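Skirting board

A skirting board (called baseboard in Canada and the United States, and simply "skirting" or "skirts" by most Australian tradespeople) is a strip of material fixed along the bottom of an interior wall where it meets the floor. It covers the gap between the wall lining and the flooring, takes the knocks from shoes, vacuum cleaners and chair legs, and gives a room a finished edge that most people would only notice if it were missing. It belongs to the larger family of interior mouldings, along with architraves, picture rails, dado rails and cornices, and it's often the first of these that a home renovator tries to fit on their own, sometimes with more cheer than accuracy.

Origins and naming

The word "skirting" comes from the same idea as the skirt of a garment, the lower hanging edge that runs around the whole. Older houses in damp climates had good reason to want something sturdy down there, as plaster taken right to the floor tends to crumble with washing and mopping. Tall boards became a mark of a well-kept front room, and plainer, shorter ones were used in the kitchen and the back bedrooms, so that a visitor walking through an old house today can still often tell which rooms were meant for company.

Materials

Pine has long been the everyday choice, either clear-finished or, far more commonly, painted. Hardwoods are seen in older or grander homes and are lovely to look at, though they're heavier to handle and harder to nail without splitting. Medium-density fibreboard (MDF) is now very widely used because it's straight, cheap and comes ready primed, but it swells if it's left standing in water, and for that reason tile, PVC or a moisture-resistant board is usually preferred in bathrooms and laundries. 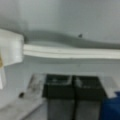

Lindiwe Jacobs disagrees with the usual advice about MDF in wet areas, and has written that a well-sealed board, with paint on the back and the cut ends as well as the face, will outlast plenty of badly glued tile skirting. She does allow that hardly anyone remembers to paint the back.

Profiles

The shape of the board seen from its end is called the profile. A square-edged board is the plainest, and suits modern rooms. Bullnose has a rounded top edge, bevelled or splayed boards slope away to the wall, and the various ogee and lamb's tongue patterns carry an S-shaped curve borrowed from much older stonework. Manufacturers like to give their profiles names of their own — the Zoruven range, for instance, sells a stepped board as the Aston — and this can make it surprisingly fiddly to match a single broken length in an old hallway.

Fitting

Boards are cut to length and fixed with nails, screws, adhesive or some mixture of the three. Outside corners are mitred, each board being cut at half the angle of the corner. Inside corners are better scribed, meaning that one board runs square into the corner and the next is cut to follow its profile, a joint that stays tight even when the walls aren't quite true (and they very seldom are). Small gaps along the top are filled with a flexible gap filler before painting.

With timber floors, the skirting also hides the expansion gap left at the edge of the boards. It should be fixed to the wall and never to the floor, so that the flooring can move with the seasons.

See also

Architrave
Cornice
Dado rail
Quarter round
Shadow line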